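首页 | 新品 | 展示收纳 | 系列专区 | 售后服务 | 联系我们

Plavudska 壁挂式组合展示柜(收藏玩偶适用)

阅读时间:5分钟

打印本页 | 以电子邮件发送

产品概述

Plavudska 壁挂式组合展示柜由 Trutano 公司设计并监制,适用于盒装及拆盒后的搪胶玩偶、可动人偶、小比例雕像等收藏品的长期陈列。本产品以单元为基本构件,用户可依墙面尺寸及藏品数量自行组合,单元之间以隐藏式连接件固定,拼接后正面不外露螺钉。

本系列自推出以来,已有500多家模型店及收藏品专卖店将其用于店内陈列。本次更新的版本在原有结构基础上调整了门板开启方式,并增加了可选的阶梯式底座,便于前后两排藏品同时展示。旧版单元与新版单元的连接孔位一致,可混合安装。

规格与配置

型号:PL-724
单元外形宽度:724毫米
层数:5层,其中2层为固定层,其余层板高度可调
柜体:铝合金边框,白色或深灰色背板
门板:透明亚克力,侧向滑动开启
安装方式:壁挂,亦可选配落地支架
随附配件:安装导轨、连接件、水平校准片、防尘密封条、说明书

可调层板每次移动一个孔位,调整时须先将藏品全部取出。收藏者如以原包装盒陈列,建议将层板间距设为盒高再加适当余量,以便取放,避免盒角磨损。对于带有头冠、披风、武器等外伸部件的人偶,应以部件最高点为准计算间距。

陈列环境

搪胶及PVC材质的藏品对光照和温度较为敏感。本公司建议将展示柜安装于无阳光直射的墙面,并与暖气、空调出风口保持距离。室内温度过高时,部分人偶的腿部及细长部件可能因自重产生变形,底座亦可能与层板粘连。长期陈列的藏品宜定期更换朝向,并在底座下方加垫中性纸张或透明薄片。

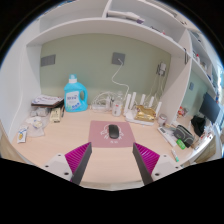
选配的灯带采用低发热光源,安装于柜体顶部内侧,通过外接电源供电。灯带不宜全天开启,用户可自行设定定时开关。对于印刷面积较大的包装盒,连续照明可能导致色彩减退,建议仅在观赏时开启。以荧光或夜光涂层处理的限定款人偶,请参照其生产商所附说明决定照明时间。

安装说明

安装前请确认墙体类型。混凝土墙及实心砖墙可直接使用随附膨胀螺栓;轻质隔墙须另行选购专用锚栓,并将导轨固定于龙骨位置。安装作业应由2人配合完成:先固定导轨并校准水平,再将柜体挂入导轨,最后锁紧底部限位件。多单元组合时,应自下而上逐一安装,全部单元就位后再装入门板。

门板表面出厂时贴有保护膜,请在安装完毕后撕除。清洁亚克力门板时,应使用柔软的微湿布料沿同一方向擦拭,不得使用酒精、丙酮或含研磨成分的清洁剂。滑轨内如有灰尘积聚,可用软毛刷清理,无须加注润滑油。

选配件

阶梯式底座:适用于高度较低的坐姿或小型人偶,透明材质,可裁切。
铭牌夹:可插入纸质标签,用于标注角色名称、系列及编号。
锁具组:适用于店铺及公共场所,每组附钥匙。
落地支架:最多承载上下两个单元,须同时做防倾倒固定。

订购与交付

本产品由 Ikusstead 仓储中心统一发货。标准配色为现货供应,深灰色背板版本自9月起恢复接单。单元以平板包装形式交付,签收时请当场检查外箱是否破损;如有破损,请保留全部包装材料,并于签收后5日内与客服部门联系。

店铺及展会采购可申请 Sithole 系列加长导轨。该导轨支持多单元连续排列,订购时须提供墙面尺寸图。定制长度的导轨一经裁切,除质量问题外不予退换。

保修条款

柜体、导轨及连接件自交付之日起保修2年,灯带及电源适配器的保修期以产品所附保修卡为准。因安装墙体承重不足、超载、自行改装或使用不当清洁剂造成的损坏,不在保修范围之内。陈列于柜内的藏品价值不属于本产品保修责任,用户可视需要另行投保。

申请保修时,请提供订单编号、产品序列标签及损坏部位的照片。序列标签位于柜体背板右下角,安装前请先行抄录。

打印本页 | 以电子邮件发送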